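9/4/19, walk-through of the Larkmont building, floors one and two

Okay, second pass of the season! I did most of this with a clipboard and a flashlight in my back pocket, and I've typed it up more or less in the order I walked it. Checked means fine, unchecked means somebody has to do something, and my comments are underneath (sorry, I ramble).

## Getting out

- [x] Front doors open outward with one push
- [x] Exit signs lit, both floors
- [ ] Back stairwell clear

The back stairs had two boxes of flyers on the landing again. I moved them to the copy room, but I moved them in August too, so maybe we need a sign with bigger letters.

- [x] Handrails tight
- [ ] Stair treads

Third tread from the bottom, the rubber nosing is lifting on the left side. I caught my shoe on it, which is how I found it. Needs glue or a new strip. Pinheiro did the last ones and they've held up great.

## Fire stuff

- [x] Extinguishers on hooks, pins in, needles in the green
- [x] Alarm panel shows normal
- [ ] Smoke detector, room 34

Chirping. I put a fresh battery in and it still chirped at me, so I think the unit is just old. The sticker on the extinguisher outside that room says 817, and my list from last time says 1606, so either they got swapped or I wrote it down wrong (very possible). Can whoever has the Skemton service sheet look that up for me?

## Electrical

- [x] Panel door closes, breakers labeled
- [x] Outlets by the sinks trip and reset with the test button
- [ ] Extension cords

Still one cord running under the rug in the reading room. Please, please stop doing this! Rugs and cords don't go together, people walk on them all day and you never see the damage. A floor outlet quote came in from Surkstead at 200 dollars and I'd say take it.

## Tables and work surfaces

- [x] Table legs solid, nothing rocks
- [x] No splinters or rough edges
- [ ] Drinks kept away from anything plugged in

I'm leaving that last one open. I know it's a pain to walk your coffee over to the side counter, and I'm as bad as anybody, but one elbow is all it takes. Mugs with a wide top are the worst for it.
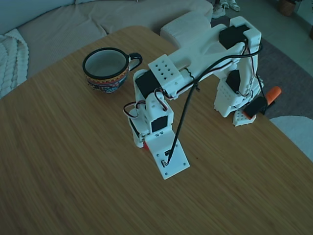
Malsha Begum wrote back on the draft that she'd be happy with a lids-only rule, as long as the side counter gets wiped down on Fridays, and that she doesn't want one more laminated notice on the wall. Fair enough. Lids it is, unless I hear complaints.

## Kitchen and bathrooms

- [x] Hot water comes up warm, not scalding
- [x] Fridge door seals
- [ ] Floor mat by the sink

Mat is curling at one corner. Flip it for now, replace it when we order paper towels.

- [x] First aid kit stocked, except for the small bandages, which I'll pick up

Gayan Patwary has the keys to the boiler closet, so that part isn't done yet. I'll add it when I get in there.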